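3.2 How people talk about "the same colour"

I should own up early that this section began as an argument over a tea towel. Aled Gough and I were sharing an office in Tustevbridge, and he called the towel green, and I called it blue, and neither of us would budge for most of a November afternoon. I grew up with Welsh-speaking grandparents who used glas for the sky, the sea and (in older sayings at least) the grass on the hill, so you'd think I would be relaxed about that sort of thing. I wasn't! I was quite cross, and I went home and started writing the questionnaire.

What we wanted to know was fairly modest. When two people who've lived together a long time disagree over a colour word, do they know they disagree? There's plenty of writing on where languages draw the line between blue and green, and much less on what happens across one kitchen table. So we asked households. We ended up with 227 people who finished the whole thing, most of them from Tustevbridge and the farms out toward Fumholm, and every one of them did the naming task alone before being asked to guess what the others at home would say.

The naming task used 40 painted cards, all mixed by Caradog Cadwaladr in his shed from the same few tins, and all seen in daylight by a north-facing window. I'd have liked a proper light booth, but the budget was what it was. People could use any word they fancied. We got "teal" and "aqua" and "duck egg" by the bucketful, and one person in Bowen wrote "hospital" beside four different cards, which I still think is a perfectly good answer.

At either end of the set things were dull, as they ought to be. A plain strong blue is blue and a plain strong green is green, and the two words only start to wobble once you're somewhere between them (Figure 4). 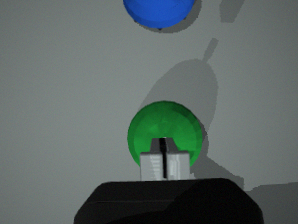 Figure 4. Blue and green.

The wobble itself was wider than I'd guessed. Over 3000 separate namings came from the middle stretch of cards alone, and within a single household it was common for one person to switch words three or four cards before another did. Couples were no closer to each other than they were to strangers. I honestly expected the opposite, and had half written the paragraph saying so, and had to throw it out.

The guessing was the part I enjoyed most. People were confident! Nearly everyone ticked "sure" or "very sure" when predicting a partner's answer, and in the middle stretch they mostly just handed us their own answer back. Parents guessing for teenagers did a bit better, perhaps from years of being told that the jumper they'd bought was the wrong colour. Grandparents were the only ones who used the "can't say" box with any enthusiasm.

We wondered whether paint might matter more than people, so we went back to some of the same homes with wool samples from the Grisberg mill. The pattern held, though the boundary moved a little toward green for nearly everybody. I put that down to texture and Aled puts it down to the mill's dye, and we've agreed to leave both explanations in until someone does it properly. A follow-up with 300 people and decent lighting would settle it, I think.

One caution before the next section. We asked in English only, and a fair number of our older participants use Welsh at home. Several of them told us afterwards that they'd been translating as they went, and a few said the middle cards would have been easier in the other language. We didn't record who said so, which was careless of us, and we can't go back and sort their answers out from the rest. Section 3.3 takes up the colour words they offered us over tea, none of which were on the form.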